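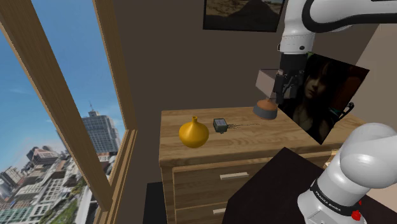 New Title in the Urban Studies Series: Housing and the Middle-Sized City

The Whitcombe Institute for Urban Research is pleased to inform members that the latest volume in its Urban Studies Series will be available from August. The book deals with rental housing in middle-sized cities, a subject that has received far less attention than housing in capitals and large ports. It brings together work carried out over several years in Drullham and Ganda, and is intended for students of planning, geography and social history as well as for staff of city housing departments.

The opening chapters examine how rental districts came into being. In Drullham, most rental housing was built by employers within walking distance of the mills, and the street plan still follows the old property lines. Ganda developed differently. Its rental districts grew up along two tram routes, and the owners were for the most part small landlords who held a single building and lived on the ground floor. The authors argue that this difference in ownership shaped later events more than any plan adopted by either city.

The central part of the volume rests on a household survey. A total of 1,985 households were approached, and 1,111 returned a complete set of answers. Respondents were asked about length of stay, rent as a share of income, repairs, travel to work and their reasons for moving or remaining. A further 222 households agreed to longer interviews, and extracts from these appear throughout the text. Readers interested in method should consult the appendix, which sets out the sampling procedure and discusses the lower rate of return among tenants who had lived at their address for less than a year.

Among the findings, the chapter on moves within the city is likely to attract the most discussion. Tenants in both cities moved often, but seldom far. Many remained within the same school district through several changes of address, and a considerable number returned to a street where they had lived before. The authors suggest that standard measures of turnover give a misleading picture of such districts - a neighborhood may appear unstable in the records while its residents have known one another for decades.

Two later chapters consider public policy. The first reviews rent rules and their enforcement, with particular attention to the period when responsibility passed from the city to the region. The second looks at the conversion of older buildings to short-term lets, and is more cautious in its conclusions. The available records do not allow a full comparison between the two cities, and the authors state plainly where the evidence is thin.

The volume is published by Vekidach Press in paperback and electronic form. It includes maps, tables, a list of archival sources and an index. Members of the Institute may order one copy at the reduced rate by using the form sent with their annual renewal notice. Libraries that hold a standing order for the series will receive the book automatically and need take no action.

Requests for review copies should be sent to the publications office in writing, with the name of the journal in which the review is to appear. Instructors who wish to consider the book for course use may ask for temporary access to the electronic edition. The survey questionnaire will be placed in the Institute's reading room and may be consulted there during normal opening hours.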